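4.3 Tidying task

The second chore in the Hulletti set is tidying: small things have to be taken from a crowded container and put away. We chose it because it sits between the two kinds of work on which the literature is most divided. Sorting rigid parts at a bench is close to solved. Folding and handling cloth are not. A household container usually holds both, and a policy tuned for one tends to fail on the other.

All runs were carried out at the Iltunstead site with a single arm, and the contents of the container were mixed again before each run. The operator did not correct the arm once a run had begun. A grasp was scored as complete when the object was released inside the correct box, and as partial when it left the container but fell elsewhere. The time limit was 105 seconds per object. Runs that reached the limit were stopped and scored as failures, including those in which the object was already held.

We compared two controllers. Frei plans each grasp from a single view and does not look again until the gripper has closed. Flakico updates its grasp point during the approach. Each was given 80 attempts on balls and other small toys, and the same number on cloth. On balls the two were close, and most failures came from contact with a neighboring object. On cloth the difference was large. Frei often closed on a fold and raised a second object along with it, and 22 of its attempts ended in this way. Flakico did so less often but was slower, and it reached the time limit in 15 attempts.

Cloth also affects the attempts that follow. A towel lying over other objects hides them from the planner, and both controllers treated the covered region as one large object. We did not give either controller a rule for clearing cloth first. Figure 6 shows the work area.
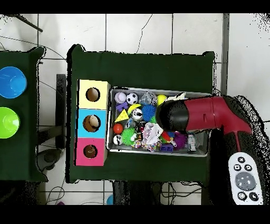
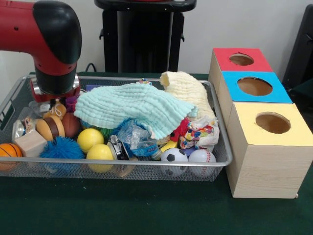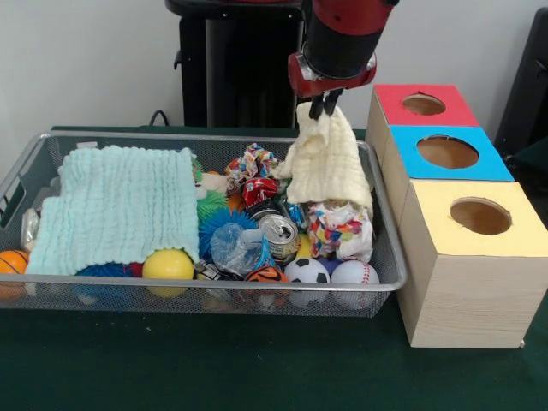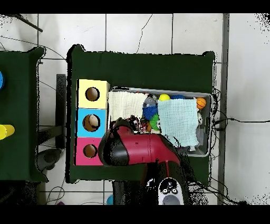

Figure 6. Tidying task. Mixed objects in a container, with the three boxes beside it.

Brigitta Hofstetter, commenting on a draft of this section, objected that a time limit per object favors a fast controller that makes a mess over a slow one that does not, and that a person at home would probably choose the slow one. She asked for the limit to be dropped and total time reported in its place. We have kept the limit so that the results can be compared with those in Section 4.2, and give total times in the appendix.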